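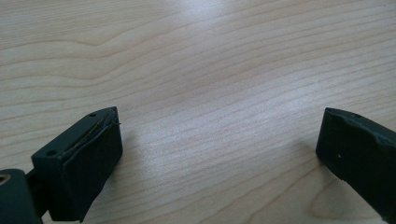
The first thing the investigation at Nesbridge established was that the software was fine. The second thing, four days later, was that the software had been fine the first time too.

By then the trouble had a name, which was the Tuesday problem, although it had also happened on other days. Nesbridge makes small wooden puzzles and the boxes they go in, and it had been trying to teach a pair of Clakar arms to do the packing. The teaching works like this: a person holds a gripper tool with a camera on it, picks up a puzzle piece, sets it in its tray, and does that again until lunch. The recordings go to the arms, which carry a matching set of fingers, and the arms copy what they've seen. Nesbridge had collected 2000 of these short performances and was pleased with them.

Then the arms began dropping things. They dropped them politely. A Clakar would close on a maple disk, raise it a few inches, and let it slide out sideways with no sign of distress, then carry on to the tray and carefully place nothing in it. On a bad morning the line boxed eight puzzles that were missing a piece, and one of those reached a customer in Nurommont, who wrote a very long letter.

"The log said success," says Nasrin Heydari, who runs the packing cell and keeps the letter pinned over her desk. "The log always said success. The fingers had closed, the arm had moved, the fingers had opened. As far as the robot was concerned it was having a great day."

So the software was examined. The cameras were recalibrated. A consultant from Demchenko came in, asked for a whiteboard, and drew a diagram of the control loop so handsome that it stayed up until somebody needed the whiteboard. He recommended retraining. They retrained, at some expense, and the arms learned to drop things a little faster.

What Heydari did next was sit down with one of the hand tools and look at its fingers, a thing she admits she hadn't done since they came out of the box. Each fingertip is a block in a dark sleeve, held down tight, and the sleeve is what touches the wood. A new one is smooth and has a good bite. An old one creeps. It bunches along one edge, the seam starts to fray, and now the surface doing the gripping is a set of little ridges with air in between. The maker's leaflet, four pages, mostly about the carrying case, says to change the sleeves when worn. It doesn't say what worn looks like.

The arms' sleeves were worse than the hand tools'. But the hand tools had the more interesting effect, because people are good at their jobs. The packers had felt the grip going. Without mentioning it, or even noticing much, they'd begun to help: a small roll of the wrist, a tilt so the disk sat against the block, a slower lift. All of that went into the recordings. About 600 of them had some version of the tilt. The arms had dutifully learned to compensate for a slipping sleeve, and they went on compensating after theirs had slipped in some other direction.

"We'd taught it a limp," Heydari says.

The fix cost less than the consultant's parking. Nesbridge bought a bag of new sleeves, threw out the tilted recordings, and had the packers redo them over two weeks. There is now a clipboard. At 7 a.m. whoever opens the cell pinches each fingertip and tries to shift the sleeve with a thumb. If it moves, it gets changed, and the change gets written down with initials. Heydari also put a cheap scale under the last station, so a box that's a piece light doesn't leave the building, whatever the log thinks of its own performance.

I asked whether drops had stopped. She made a face. They're rare, she said, and when one happens the scale catches it. One arm still does something odd with the smallest disk, a sort of shrug on the way up. They've changed its sleeves twice. The man from Demchenko has offered to come back and take a look at the software.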